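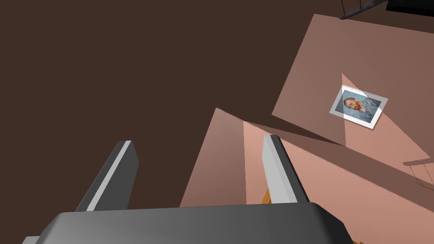

Dwight Boychuk wrote to me after my August column to say that paid expansions in multiplayer shooters should be judged on one number, the share of owners who can still find a match in month 3. Everything else in a store listing, he wrote, is decoration.

I think he has picked the right number and drawn the wrong rule from it. A paid map pack divides the player pool. That part is arithmetic. If a game has 2,282 players online at peak and fewer than half of them own the pack, the pack's playlists draw from the smaller group, and then the matchmaker splits that group again by region, mode and rank. At four in the morning there may be no valid lobby at all. Players see a spinner and blame the servers.

Tistach is the usual case study. Its second pack sold well and its playlists were hard to fill by the end of the season. The studio's response was to widen the skill bracket, which filled lobbies and made the matches lopsided. People who had paid for new maps got them, along with worse games than they had before.

The usual answer is to give the maps away and sell costumes. Udgate does this, and its queues are short. The cost shows up in the maps themselves. Udgate has added 41 costumes in the same period that it added two arenas, and one of those was a relit version of an existing one. A team builds what it is paid to build. I don't think that is cynical; it is how a production budget works.

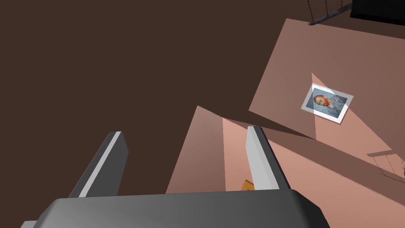 Mode design is the part of this argument that gets skipped. An expansion that adds a two-player mode needs one opponent per match. An expansion that adds a twelve-player mode needs eleven other people with the same pack, the same free half hour and a tolerable ping. The smaller mode survives on a population that would leave the larger one empty. Co-op modes built on a simple shared mechanism do better still. A tool with two parallel fingers and a gap between them, for instance, is enough to build a two-player carrying puzzle on, with one person steering and the other closing the grip. Such a mode can fall back on a local partner or a bot when the queue is thin.

Giraldo sold exactly this kind of pack. It has one duel mode and one co-op mode, and owners may invite a non-owner into either. The invitation rule matters more than the price. It means a purchase adds opponents to the pool for the buyer without removing the buyer from anyone else's. Drukex, its publisher, set a floor of 1,800 concurrent players before any larger playlist would be switched on, and printed that figure on the store page.

I would like to see that floor on every store page. Boychuk's rule would condemn any paid pack whose playlists go quiet, including one that told buyers when they would. Mine would ask for the minimum population per mode, the invitation rule, and whether bots fill empty seats. With those three items listed, a buyer can compare them against the public player count and decide whether the pack is worth the money.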